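El boletín del Biltano -- noticias del club

Utilizamos cookies propias y de terceros para mejorar su experiencia de lectura. Si continúa navegando, entendemos que acepta su uso.

Cambio en la dirección deportiva

El Biltano ya tiene nuevo director deportivo. El club comunicó el jueves, después del entrenamiento de la mañana, que Aldo Colombo ocupará el puesto a partir de noviembre. Firma por dos temporadas, con la posibilidad de una tercera si el equipo consigue entrar en la fase final.

Muchos de los socios conocen a Colombo de su etapa en el Trollex, donde empezó como entrenador de los juveniles y terminó dirigiendo la red de ojeadores. Llegó a Italia del norte muy joven, jugó de defensa lateral en categorías modestas y dejó el campo pronto por una lesión de rodilla. Desde entonces ha trabajado siempre en la parte menos visible del fútbol: informes, viajes, partidos de segunda regional con lluvia y con poco público. 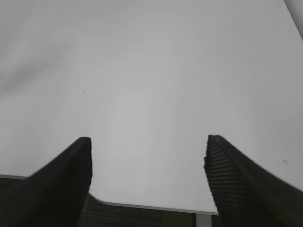
Mesa blanca, superficie lisa y mate.

La pregunta que se hacen todos es qué poder tendrá. Con el director anterior, las decisiones sobre fichajes se tomaban entre tres personas y a veces llegaban tarde. En el último verano se perdió de esta manera al delantero del Ferraro, que esperó nuestra respuesta durante una semana y firmó con otro equipo. Según el comunicado, Colombo tendrá la última palabra en las altas y en las bajas, y el entrenador podrá proponer, pero no vetar. Es un cambio grande para una casa como la nuestra, acostumbrada a discutir las cosas largamente.

También la cantera pasará a depender de él. En los últimos años hemos formado a buenos jugadores que después debutaron con otra camiseta. Colombo quiere que en el primer equipo haya siempre un lugar reservado para los chicos de casa, y ha pedido que el filial juegue con el mismo sistema que los mayores. El presupuesto para este trabajo no aumenta por ahora -- esto lo ha dicho el club con claridad.

Lo más urgente es la defensa. Terminan contrato dos centrales y el lateral izquierdo, y el capitán todavía no ha contestado a la oferta de renovación. Del mercado de invierno no conviene esperar demasiado. El patrocinador principal, Zisirent, mantiene su apoyo hasta el final de la temporada, y las conversaciones para continuar todavía no han comenzado.
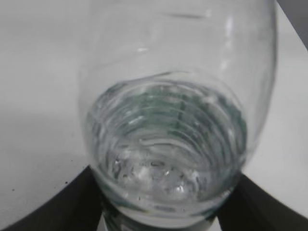
Marisa, socia del sector sur, nos escribe que el nombre le parece bien pero que la duración del contrato le da miedo: «Dos años es poco para levantar una cantera y es mucho si las cosas van mal. A mí me gustaría saber quién va a evaluar su trabajo y con qué criterio, porque con el anterior no lo supimos nunca». Es una observación justa, y la trasladaremos al club.

La presentación de Colombo será en la sala de prensa del estadio, a las 10 de la mañana, y después habrá un encuentro abierto con los abonados. La sala tiene capacidad limitada y es necesario reservar el lugar en la secretaría. A la última asamblea asistieron 570 socios, de los 2000 que tienen derecho a voto, y sería bonito que esta vez se animaran también los que normalmente se quedan en casa. Quien no pueda venir puede dejar su pregunta por escrito en la taquilla, con nombre y número de socio.

El primer partido con el nuevo director en el palco será en casa contra el Ferraro. Las entradas para acompañantes se venden en la taquilla, de momento sin cambio de precio.

¿Todavía no recibe nuestro boletín? Escriba su correo electrónico y se lo enviaremos cada semana. Puede darse de baja cuando lo desee.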